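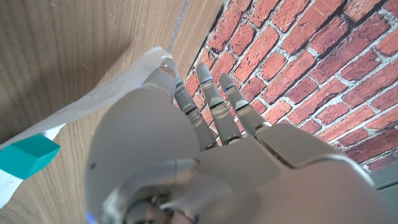
What the arm costs is the small part

Budgeting for a first robot cell in a small workshop

By Kelly Toledo

Torkgate makes and repairs soft goods for the care trade: slings, pads, covers and the odd harness. It has been in the same building for a long time and, until last year, the most advanced machine on the premises was a cutting table with a computer bolted to one end. When Martim Rebelo put forward a plan to buy a robot, he gave it one page. By the time the money was signed off in May, the plan ran to 81.

"The first page was the quote," he says. "The other eighty were everything the quote left out."

Rebelo had wanted a robot for the sorting and laying-out work that comes before sewing. Strips of light material have to be picked up, smoothed and set down again, and small hard parts placed on or beside them. It is slow work for people and awkward work for machines. A suction cup pulls thin material out of shape. A two-jaw gripper will hold a block all day and then crease the first piece of cloth it meets.

That led him to hands with fingers, and to the first large item on his list. A fingered hand can cost as much as the arm that carries it, and the price on the supplier's page seldom includes the wrist adapter, the cable set or the licence for the control software. Rebelo asked three suppliers for a full price with those things in it. One sent a figure the same afternoon. Another asked what he meant by full.

Fingertips came next. They are the part that touches the work, and they wear. Torkgate's budget treats them the way it treats sewing needles, as a running cost with a line of its own, and Rebelo bought two spare sets with the hand. Armindo Quintela, who keeps the maintenance book, wanted more. They settled on a standing order to be looked at again at the end of the first year.

Before buying anything, the firm paid for trial time. Stotau, the integrator it chose, charges by the day and lets customers bring their own material. Rebelo recommends this to anyone in his position, with one warning: bring the bad stock. He took offcuts, creased ends and pieces with ragged edges, along with the clean samples. A trial with new, flat material told him very little about an ordinary working day.

The trial also changed the order. Torkgate had planned to buy one large arm that could reach the whole bench. After the second day it went for a smaller arm and a shorter bench, and put the saving into the hand. Ilídio Leitão, who ran the trials for Stotau, says he sees the same thing often. Customers spend on reach and payload when the job is light and close to hand, and then have nothing left for the part that does the gripping.

Then there is the room. The cell needed a separate electrical supply, a better floor fixing and new lighting, and none of these was in the first estimate. Glossy covers throw reflections that can confuse a camera, and daylight shifts through the day, so Stotau asked for blinds and lamps at a fixed height. The blinds were cheap. Moving the compressed air line, which ran straight through the spot marked for the base, was not.

Rebelo put 800 hours of staff time into the plan for the first year. This was the number his directors argued over most. It covers training, resetting the cell when the product changes, and the plain business of standing next to a new machine while it is slow. Tomás Cunha, who now looks after the cell day to day, used a good part of it in the opening months. He had no background in programming and learned on Loto, the teaching software that came with the arm. He thinks the hours were fair but would have spread them differently, with fewer in the classroom and more at the bench.

Insurance and safety checks were handled by Blöndal, a small consultancy that had already done the firm's cutting table. Its advice was to have the risk assessment drafted before the purchase order went out. A guard or a scanner added to a drawing costs little. Added to a finished cell, it can mean taking the bench apart.

For firms starting out, Rebelo suggests asking a supplier these questions before any talk of price:

What does the hand weigh with its adapter and cables, and how much payload is left?
How long does a replacement finger take to arrive, and who fits it?
Does the software licence renew every year?
Can we keep the trial programs if we don't buy?
Who answers the phone at seven in the morning?

He also advises against planning on a quick payback. Torkgate's own plan assumes three years, with the first counted as a loss. Quintela has it down as four in the maintenance book, and the two of them have agreed to compare notes when the fingertip order comes up for review.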